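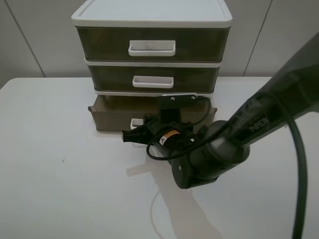

El taller de integración Valtora, instalado en la nave de Fontana, ha vuelto a poner en servicio la celda en la que prueba la apertura y el cierre de cajones, después de una revisión que la tuvo parada durante 11 días de mayo. El trabajo se centró en el cableado de la muñeca, el soporte que va montado sobre la pinza y la posición del mueble de ensayo. La celda es pequeña: un brazo PiPER, una mesa blanca y una cajonera de plástico de tres niveles, con frentes translúcidos de color marrón grisáceo y tiradores blancos. El brazo entra por la derecha y trabaja con los dedos de la pinza a la altura del tirador inferior, la posición más baja de las tres y la que más problemas había dado antes de la parada.

Según explicó Gerardo Colombo, responsable de mantenimiento del taller, el fallo apareció en las series largas del turno de tarde. El brazo completaba bien los ciclos del cajón superior y del intermedio, pero al bajar al tercero perdía de forma esporádica la comunicación con la pinza. El programa se detenía con el cajón a medio recorrido y un operario tenía que soltar el tirador, cerrar a mano y relanzar la secuencia desde el principio.

La primera sospecha recayó en el controlador, que se sustituyó por el de reserva sin que el error desapareciera. El equipo revisó entonces los registros y vio que las interrupciones coincidían con el giro de la muñeca en la parte final del descenso. Al desmontar el conector encontraron un contacto aflojado. El cable fino que sube hasta el soporte de la pinza tenía además menos holgura de la necesaria y tiraba del conector en cada aproximación al nivel inferior.

«El cable estaba bien, lo que estaba mal era el recorrido», dijo Colombo. «Lo habíamos medido con el brazo en reposo y ahí sobra cable por todas partes».

La reparación consistió en cambiar el conector y rehacer el paso de los dos cables finos, que ahora describen una curva más amplia, uno por el costado del conjunto y otro por debajo. El cable grueso se mantuvo donde estaba, aunque se le dio un punto de sujeción nuevo cerca de la base. Los técnicos también volvieron a apretar los tornillos de la placa superior del soporte y marcaron su posición con pintura para detectar a simple vista si se mueven.

Con el brazo ya montado se pasó al ajuste de la cajonera. El mueble se había desplazado 17 milímetros respecto a la posición guardada en el programa, un error que la pinza absorbía en los cajones de arriba pero que en el de abajo obligaba a entrar forzada en el tirador. El taller ha optado por no atornillarlo a la mesa, ya que lo cambia por otros modelos según el ensayo. Para devolverlo a su sitio utiliza una plantilla que se apoya en el borde del tablero y se retira antes de arrancar.

Renzo Bellini, programador de la celda, modificó además la secuencia de apertura. En la versión anterior la pinza se acercaba en diagonal y tiraba en cuanto detectaba contacto. Ahora se detiene delante del frente, corrige la altura, avanza en línea recta y empieza a tirar a velocidad reducida durante el primer tramo. El ciclo completo de un cajón ha quedado en 65 segundos, algo más lento que antes de la parada.

«Podríamos recuperar ese tiempo, pero de momento no lo vamos a tocar», señaló Bellini. El programador prefiere acumular primero varias semanas sin incidencias y revisar después la velocidad de los movimientos en vacío, donde hay más margen y menos riesgo para el mueble.

La fuerza de cierre de la pinza se ha rebajado también. Los tiradores son de plástico y uno de los anteriores se partió durante las pruebas de marzo, lo que obligó a reemplazar un cajón entero. Bellini probó varios valores hasta dar con uno que sujeta sin dejar marca, y lo ha fijado como límite para todos los ensayos con este tipo de mueble. Cualquier cambio requiere desde ahora la firma de mantenimiento.

Los dedos de la pinza son los mismos que llevaba el equipo. El taller había pedido a la firma Vuvik un juego alternativo con la punta más estrecha, pensado para tiradores con poco hueco, y llegó a montarlo durante la revisión. Entraba con más facilidad, pero resbalaba al cerrar. Las piezas se han devuelto con las medidas corregidas y no se espera la segunda versión hasta el final del verano.

El plan de mantenimiento de la celda cambia en varios puntos. La inspección visual de los cables, que era mensual, se hará al comienzo de cada jornada, a las 7:30, con el brazo apagado y llevado a mano hasta la posición del cajón inferior. El apriete del soporte se comprobará una vez por semana. La mesa se limpiará con un paño seco antes de colocar la plantilla, porque los restos acumulados en el borde impedían que apoyara bien.

El taller ha incorporado también una parada de comprobación cada 65 ciclos. En ella el brazo vuelve a su posición de referencia, abre y cierra la pinza sin carga y compara la lectura con la inicial. Si la diferencia supera el margen establecido, la serie no continúa y el sistema avisa al puesto de control. En la primera semana tras la puesta en marcha el aviso saltó en una ocasión por una placa mal apretada, que se corrigió en el momento.

La celda trabaja para el proyecto Wultthorpe, dedicado a la manipulación de mobiliario doméstico y de oficina, y su parada había retrasado la entrega de una tanda de ensayos. Valtora calcula que podrá completarla en junio si se mantiene el ritmo actual. La siguiente fase prevé repetir la misma secuencia con los cajones cargados, primero con peso repartido y después con el peso desplazado hacia un lado.

Colombo confirmó que el conector averiado se ha guardado para examinarlo con el proveedor. El taller ha encargado otros dos de repuesto, y el controlador que se retiró al principio de la revisión ha pasado al almacén como unidad de reserva.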